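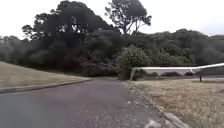
How a Path Is Made and Looked After
Wutevard Park Learning Pages for ages 7 to 11

A path is a piece of ground that has been made firm so that people can walk on it in any weather. Most of us use one every day and seldom think about it. These pages explain how a paved path is built, what its edges are for, and why the grass beside it changes colour during the year.

What is under the surface?

The part of a path that you walk on is only the top layer. Before it can be laid, workers dig out the soft soil, which would sink and turn to mud under many feet. They fill the space with broken stone and press it down with a heavy roller. This layer is called the base. The smooth surface is spread over the base and rolled again while it is still warm.

The main path at Wutevard is called Braten Walk. It is 1431 metres long, and an adult walking steadily needs about 20 minutes to reach the other end.

What is a kerb?

A kerb is a row of stone or concrete along the side of a path. It has two jobs. It holds the surface in place, so that the sides do not crumble away, and it keeps soil and grass from spreading over the path. Kerbs do not always win. Grass creeps, rain carries soil, and after some years an old kerb may be partly hidden. When this happens, our park staff cut the turf back with a flat spade called an edging iron.

Where does the rain go?

Water always runs downhill. Many paths are built very slightly higher on one side or in the middle, so that rain flows to the edge. You may not be able to see the slope, but a marble would find it.

The moving water carries grit, small stones and bits of leaf with it. When it slows down beside the kerb it drops them, and so the edge of a path is often rougher and darker than the middle. Staff sweep Braten Walk every Friday, starting at the Flamard Gate. Loose grit can make a bicycle wheel slip, so please ride slowly near the sides.

Why does grass turn yellow?

In May the banks at Wutevard are usually bright green. Later, if there is little rain, they may become the colour of straw. The grass is not always dead. Many kinds of grass rest when the soil is dry. The blades fade, but the roots stay alive and send up new green shoots when rain returns.

Grass in the shade often stays green for longer. Trees and shrubs keep the strong sun off the ground, and the soil beneath them dries more slowly. A bank in full sun loses its water sooner, and rain runs off a slope before it can soak in.

Something to try

Ask an adult to walk with you along a path near your home. Look for a kerb, a patch of grit and some grass growing in shade. Draw what you find and label each part. Schools may send drawings to Emanuel Nedelcu, Education Officer, at the Jafri Room — the entrance is beside the car park.

Words to know

Base: the layer of pressed stone under a path.
Kerb: the raised or firm edge of a path.
Turf: grass together with the soil held by its roots.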